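Drafty bedroom window, what I ended up doing
Posted 3/8/22 by Thoa Tiêu
Filed under: List Archive > Windows, Doors & Weatherstripping

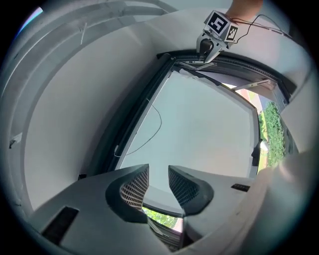 Do you need to take the old weatherstripping off before you put new on?
Take it all off, glue included, or the new strip will sit on a lumpy surface and peel away by the end of the season.

Hi everybody,

Okay, that's the question I got most after my January message, so I put it first. Now for the rest of it, which is longer (sorry, I type fast and edit never).

Somebody asked me to quote the message I was answering so the newer subscribers can follow along, so I'm pasting it in:

> On the windows thread, Nurkier wrote:
>
> We have a bedroom window set back in a deep recess and there's a draft
> along the top edge every time the wind comes from the north. The sash
> closes fine and the latch catches. I've tried rope caulk, which looks
> awful and falls on the sill. I've tried a towel, which looks worse. Is
> it worth replacing the seal myself or should I get a quote for a whole
> new window? The one quote I got was $408 before labor and I about
> choked. Also, does anyone know what to do about the paint on the sides
> of the recess? It's got gray smudges at hand height and I can't tell if
> it's dirt or mildew.

So, Nurkier, please don't spend the $408 yet! Your window sounds so much like mine that I read your message out loud to my sister. Mine is in a white wall recess too, dark frame, and for two winters I was sure the glass was bad. The glass was fine. The seal along the top had gone flat and hard, and when I ran my thumbnail down it, it didn't spring back at all.

First thing I'd do is the incense test. Pick a windy day, shut the window, light a stick and move it slowly along the inside edge (curtains well out of the way, please, I have a scorch mark to show for my first try). Where the smoke bends, put a bit of painter's tape. I went all the way around and had tape across most of the top and one lonely piece near the bottom hinge. Sides were perfect, so I left the sides alone.

Then open the window and look at what kind of seal you've got. If it's pushed into a groove, you need the kind with a little barb on the back, and you should cut off an inch of the old stuff and carry it to the store with you. I didn't do that. I bought the Fladeo foam from memory, came home, and it was way too thick – the window wouldn't latch and I had to go back. The second one I got was the Stistana rubber, the hollow one, and it squashes down nicely. It comes in an 11-foot roll, which did my window with a piece left over that I used on the pantry door.

Cleaning the groove took longer than anything else. Old toothbrush, warm water, a drop of dish soap, and then a wooden skewer for the corners. There was a ladybug graveyard in there. Let it dry completely. I gave it a whole afternoon with the window open and wore my coat indoors.

When you push the new seal in, start at a corner and don't stretch it. I pulled mine snug because it looked neater, and by the next morning it had shrunk back and left a gap as wide as my pinky. Feed it in loose, a few inches at a time, and cut it at the end a hair longer than you think. A second pair of hands helps a lot along the top edge, one person to feed and one to press.

About the smudges: wipe a small patch with a damp cloth and plain soap first. If it comes off, it's hands. If you get black dots that come back in a week or two, that's mildew, and the draft has probably been making the wall cold enough for damp to settle there. I cleaned mine and repainted with one coat of Chareonsuk bathroom paint, the satin. It's a tiny bit brighter than the rest of the wall and my sister notices every time she visits.

Total came to around $50, counting the foam I couldn't use. If anyone wants the Fladeo, I have almost the whole roll and I'm happy to mail it.

One thing I still haven't figured out is the hinge side at the bottom. There's a trickle of air there even with the new seal and I think the hinge itself might need adjusting. There are two screws and I'm scared of both of them. Has anybody on here done that without the sash dropping?

Thoa

Comments (4)

marge_in_the_attic
The skewer tip is gold. I've been using a butter knife and scratching everything up. Did the hollow rubber go around the corners or did you cut it?

Thoa Tiêu
I cut it, at a slant, and butted the two ends together. Bending it made a pucker.

D. Pell
On the hinge – quarter turn at a time, and have someone hold the sash for you. Mark the screw with a pencil before you start so you can get back to where you were.

windowless100
I'll take the foam if it's still going. My back door gap is huge.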